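[prultness-house] Re: Glasses and bottled water on the white tables

From: Obeidat desk
To: prultness-house list
Subject: Re: Glasses and bottled water on the white tables
Sent: Wednesday

Replying to the list so everyone who sets up at Prultness has the same answer. The earlier message is quoted first and my answers follow by topic. I left out the part about chairs, which belongs in the other thread.

Rirno front room wrote:

> We have taken over the front room at Rirno and are using the white
> tables for the first time. Up to now we only had the old brown ones
> and never worried much about water. With the white ones I keep
> finding rings and drip marks by the afternoon and they show up from
> the doorway.
>
> A few things I would like to know before we order anything else.
>
> Do we stay with the small plastic bottles and clear glasses or go
> to pitchers? The case that came in October had 107 glasses in it,
> which is an odd number to be sent, and I do not want to return them
> if they are the right ones.
>
> How full should a glass be when people sit down? One of us pours to
> the top and one of us barely covers the bottom.
>
> Does black tape come off those tabletops clean? Ours has been down
> since the first day and I am afraid to pull it.
>
> Last thing. Is it all right to lay glasses on their side on the
> shelf? The cupboard is too low for them to stand with the second
> shelf in.

BOTTLES OR PITCHERS

Stay with bottles for the front room. We tried pitchers in the long room last spring and went back. A full pitcher is heavy at the start and people pour from too high. The spout also drips down the outside after every glass, and the drip ends up on the table under the handle where you don't see it until the pitcher is moved. If you do want one for the big table, put it on a folded cloth and change the cloth at lunch.

The bottles have their own trouble, mostly the caps. They roll off and go under the heater. Put a saucer out for them. We also ask people to put the cap back on any bottle that still has water in it, even if they mean to use it again in a few minutes.

Keep the glasses. The odd number is the supplier's business and I have written to Gerkero about it. They may send one more or they may not. Please don't send any back in the meantime.

LAYING GLASSES ON THEIR SIDE

Fine for a short time, not what I would do overnight. Our plain ones have straight sides and will roll if the shelf has any slope to it, and the Rirno cupboard does have a slope toward the door. If you must, put a strip of shelf liner down first and lay them with the rims all toward the back. Don't lay a second row on top of the first.

The other problem is that a clear glass on its side against white is very easy to miss. You reach past it for something else and your sleeve takes it with you. I have done this myself more than once. Against a dark shelf you get the whole outline, and against white all you get is the rim and a bit of reflection.
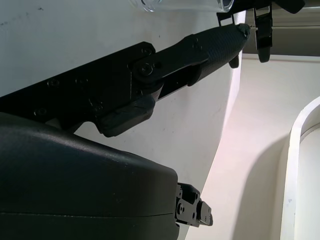
Clear cylinder lying on its side, white behind it.

The better fix is to take the second shelf out. It sits on pegs and lifts straight up if you tip the front edge first. Keep the pegs in an envelope taped inside the cupboard door, because the replacements from Prultness stores are a slightly different size and the shelf rocks on them. With the shelf out the glasses stand upright with room to spare. If you need the space for cups, those can go in the drawer under the sink.

Whichever way you store them, store them dry. A glass put away upside down on a flat shelf with water still in it will leave a mark on the shelf and pick up a smell.

POURING

Most of the marks on a white table get there in the pouring, so it is worth getting everyone in the room to do it the same way. The way we do it:

Set the glass on the table and leave it there. Don't hold it in the air while you fill it.

Take the cap off over the saucer.

Bring the mouth of the bottle over the glass before you tip it.

Tip slowly. If the bottle starts to gulp, bring it back up a little until it settles.

Don't squeeze. These bottles are thin and a new one is full right up to the neck, so any squeeze when the cap comes off goes straight onto the table.

When you stop, give the bottle a small turn as you bring it upright. That keeps the last drop on the lip. Then wipe the lip with the cloth if it needs it.

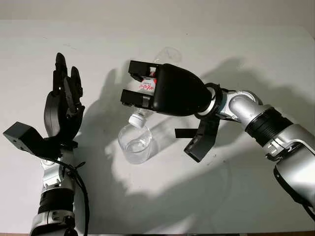 Emptying a bottle is a different job from pouring a drink, and it is the one that makes the most splash. At the end of the day there is usually a little left in each one and people want to be done with it. They turn it over in the sink from shoulder height and the water goes up the backsplash. If you are going to turn a plastic bottle fully upside down, have something under it, the way it is done here with a clear glass on the tabletop, and keep the two close together. Have enough room in the glass for what is left before you start. You can't see the level well once the bottle is over, and a glass that was half full already won't take it. Leftover water goes to the plants in the hallway and not down the sink, as long as it is plain water. Anything with lemon in it goes down the sink.

Empty bottles go in the blue bin with the caps back on. I know the sign in the kitchen says caps off. The sign is old and I have asked for a new one.

HOW FULL

Fill to two fingers below the rim for people sitting at a table. For the side table, where people pick a glass up and walk off with it, go lower. Half is plenty there.

For a table where there are papers or anything with a plug, just cover the bottom of the glass and leave the bottle next to it so people can help themselves. A shallow glass is harder to slop when somebody bumps the table, and it gets emptied and not left standing. The drawback is that a shallow amount in a clear glass on a white top doesn't show much, and someone clearing up will take the glass for an empty one and tip it into the tray. Look before you stack. I would also not put one glass inside another at all with this set, since they stick and then someone twists them.

Please set glasses in from the edge. The middle of the table is best if people can reach it. Anything by the corner gets hit by bags.

Keep two cloths at each table, one for drips and one dry. The wet one is not to be used on the glasses, as it leaves lint. The white cotton ones from the Obeidat cupboard are the best we have. The yellow ones are for floors and should never have been in that drawer.

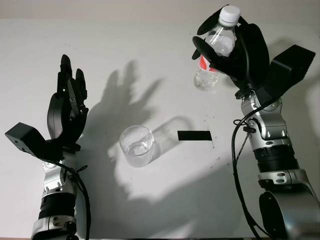

TAPE ON THE TABLETOPS

Yes, it should come up, but do it slowly. Lift one corner with a fingernail and pull back low along the table, not straight up. If it has been down since you moved in, I would expect some glue to stay behind. A cloth with warm water and a drop of dish soap takes that off if you let it sit on the spot for a while first. Don't use a blade. The long room has a table with a scratch from a blade and it catches dirt every week.

If you want to keep a piece of tape on the table, use a short strip and press it flat all the way to the ends. Long pieces lift at the ends, then water gets under and you get a gray line that takes longer to clean than the glue does. Keep it clear of the spot where a glass stands. A glass set down half on tape and half off it will not sit level.

Change it every two weeks even if it looks fine.

RINGS AND DRIP MARKS

Plain water rings on the white tops wipe off with the damp cloth if you get to them the same day. Finish with the dry one, or you will have smears in place of rings. What you are seeing from the doorway in the afternoon is probably smears, as the light comes in low on that side.

For a ring that won't wipe off, a little white vinegar in water, then plain water, then dry. Try it under the edge first. I have only used it on the tables in the long room and yours came from a different order, so I can't promise they have the same finish. Don't use the scrubbing powder in the Rirno kitchen on any of them.

ORDERS

I am putting in the Gerkero order this Wednesday afternoon. At the moment it has bottled water, a roll of shelf liner and more of the white cotton cloths. If the front room wants coasters, tell me by noon and say whether you want cork or felt. I would go with cork. The felt ones stay wet and then you are back to rings.

Reply to the list please, not to me alone, as the long room may want to add to it.

Obeidat desk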